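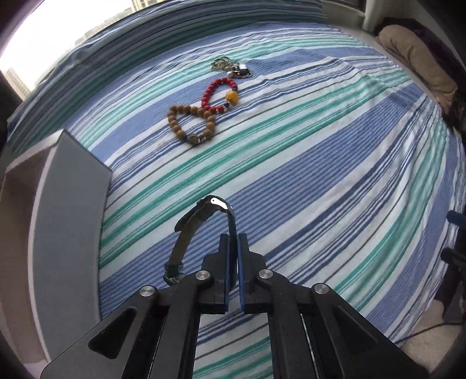 Monday, grippers and pads for the second station

Jewelry sort onto the striped cloth, box on the left. Strap bracelet held in the jaws, two beaded bracelets and the corded necklace still out on the cloth. Using this task to decide what we order in March, as thin flexible items are the worst case for the pads we have.

Quotes in hand:
Endeo, complete handheld unit, 566 each, lead time 30 days.
Uvgate, linkage and jaws only, 191 per set. We would supply pins and pads ourselves.
Stoyanova has not answered. Selma Gashi to call again.

Budget left on the Greltstead line covers one Endeo unit plus one Uvgate set, or three Uvgate sets with money over for spares. I lean toward the first. Ognjen wants the second and has a point about spares: all four arms are wear items and we stock none.

Pads. Blue strip on both inner faces, narrow. Fine for a flat strap. For round beads I would like a softer grade, same width, so the jaws need no rework. Ask Uvgate whether pads come cut or by the sheet. Plan on 60 pairs for the year — my estimate, not measured.

Cord is the open question. If the necklace pendant has to be picked by its edge, a narrower jaw tip may be needed, and neither quote includes one.

To do:
Get shipping on both quotes in writing.
Check pin diameter against the Uvgate drawing before ordering.
O. Georgiev to price a spare set of arms, machined in house.
Hold the order until Stoyanova replies or the month ends.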